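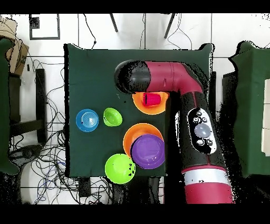

Sumo arm group, notes of the September meeting
Workshop, back tables, start 7 p.m.

1. Notes of the last meeting
Accepted with one correction. The spare power supply belongs to the Elleo project and must go back to their shelf.

2. Table clearing task
The arm now runs the program for picking up plates and bowls. Since the last meeting we made 146 tries, and 51 of them ended with the piece in the right place. Most failures are with the small cup when it lies on its side, and with a plate that is partly under another plate. It was proposed to practice only with separate plates until the result is better. Not all agreed – two members think the overlapping plates are the interesting part. Decided: separate plates for the first 100 tries, then mixed again.

3. Green cloth
The cloth moves when the arm pushes a bowl sideways. Clips were suggested, also tape under the corners. We try tape first, as clips can catch the arm.

4. Cables
The cables on the floor must be tied together and kept away from the chair legs. This point was already in the last notes and is still open. To be done before the next power-on.

5. Gripper fingers
The Qaisi design is printed but the holes are too tight. They will be drilled by hand. The Grarnetti design waits until somebody has time to finish the drawing.

6. Money
The group agreed to spend 10 dollars on cable ties and tape. Larger purchases are moved to the next meeting.

7. Other
Please write every try in the log, also the bad ones. The last page has several lines without a result.

Meeting closed at 8:40 p.m.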